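Is it worth listing 4 small web projects on a developer bio page, or should I keep only the paid ones?

Wallar
Keep the ones that still load. I had a dead link on mine until February and a recruiter pointed it out.

Kuusisto
Paid ones first. Keep the bio under 100 words and put your stack in the first line.

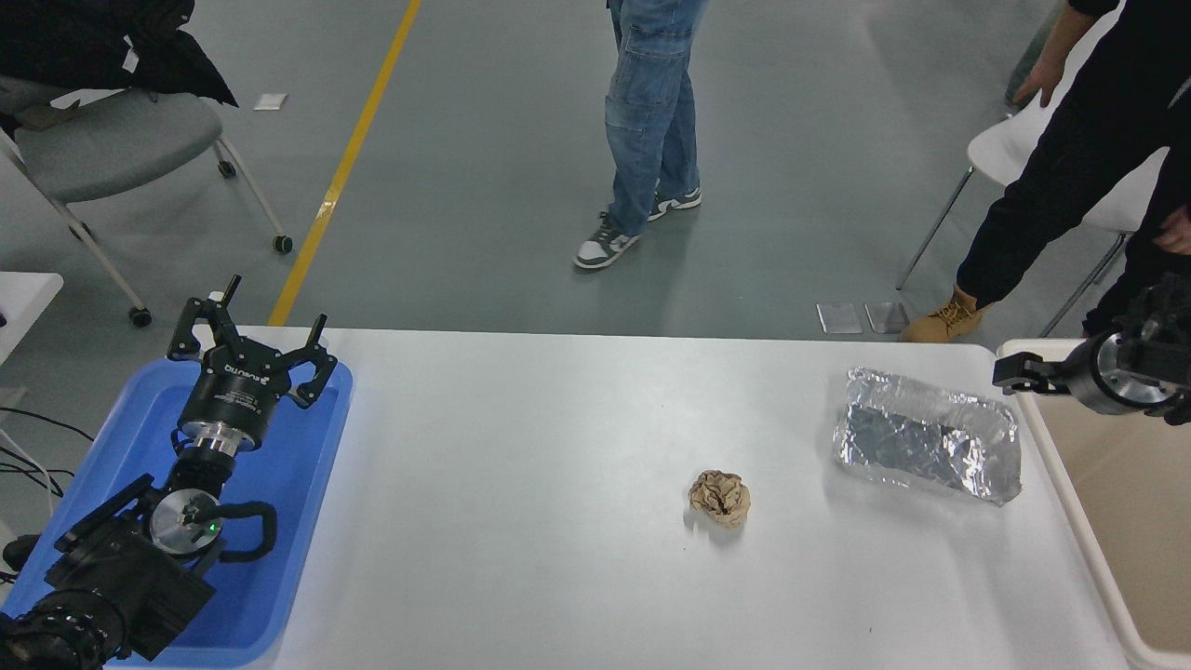 Careers & Portfolios
472 views

Plutholm
Depends on the job. Mine has one side project and I still get calls.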